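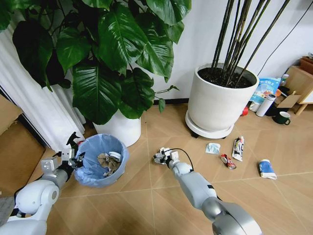 Two arms, one lined bin and a floor with litter on it: the tidy-up task in Findex.

Most papers on household robots give you one number, the share of attempts that worked. I think that number is close to useless for a job like picking up rubbish, and the Findex results are a good case for dropping it.

Findex is a set of 1,370 attempts at clearing litter from a floor into a bin, run with a two-armed robot in furnished rooms. The policy was trained on 200 demonstrations. Of the attempts, 1,099 ended with the floor clear. You could report that and stop, and the first draft from the Skostov group did just that.

What it hides is the order of work. The policy has to choose what to pick up next, keep one arm near the bin, and leave alone the things that belong in the room. A mug by the wall is not litter. A crushed can is. No one gave the policy a list, so it had to learn the difference from the demonstrations, and a single score can't tell you whether it did.

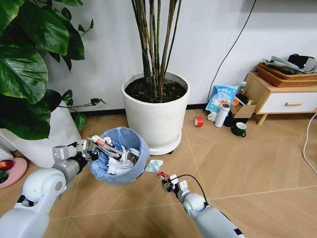 Score the steps, not just the end

The Lynch protocol marks each item separately: chosen, gripped, carried, released in the bin. It is slow to do by hand and people complain about it. I have done it myself for 30 attempts and I complained too. But it shows things the total does not. Soft items such as tissue get a high mark for gripping and a poor one for release, as a light scrap can cling to the fingers. Cans are the other way round – hard to grip, easy to let go.

Those are two different faults and they need two different fixes. More demonstrations might help with the cans. I doubt they will do much for the tissue, where a short shake of the wrist would be a cheaper thing to try.

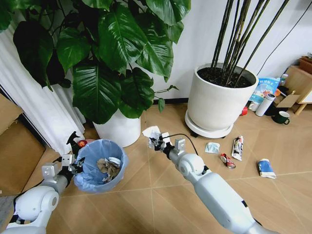
Tissue in the right gripper, with the can and other litter still on the floor.

The usual objection is that step scores can't be compared between labs. Astik, the older benchmark, had that trouble, mainly as each lab wrote its own rules for what counted as a release. The answer is to publish the rules with the scores, along with the video of failed attempts. Findex has done the first and should do the second before the next round of results in March.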